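Vatdale students take household sorting to regional round

2023-04-12

Students from the robotics club at Vatdale College will go to Sterkavbridge later in April with a project on how a robot might clear up small things left lying about at home.

The club has spent the spring term working with hand-held grippers, picking up toys, chargers and other odds and ends and putting them in a box lid. Each attempt is recorded, and the recordings are used to train a small sorting program the students have named Zalto.

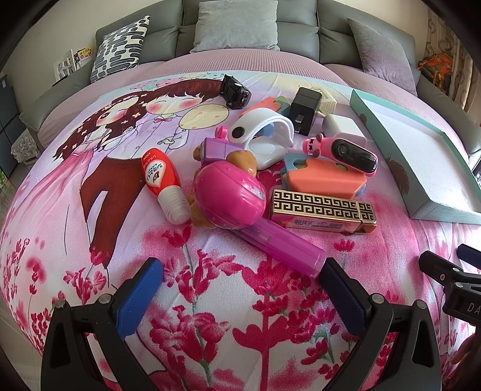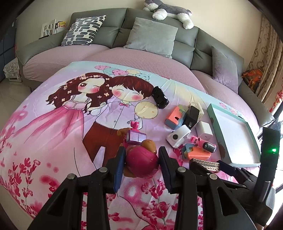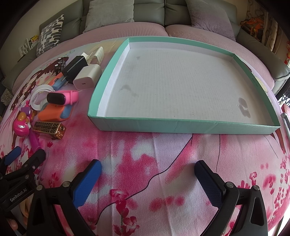 Grippers, toys and chargers on the printed cloth used for the Zalto project.

The club has 240 recorded attempts so far. Julián Calvo, who is in his second year, said cables were the hardest part.

"A toy has a shape you can grab," he said. "A cable moves as soon as you touch it — you end up chasing it."

Club leader Keith Rowbotham said the patterned cloth had been chosen on purpose, as most homes do not have plain white tables. Hatsue Okabe wrote the part of the program that tells an object from a printed background.

The team has three members, and each will have to explain one part of the work to the judges. Covadonga Prieto will present the results.

Entries are judged in the college hall at Sterkavbridge, and visitors can watch from 2 pm. Entry is free.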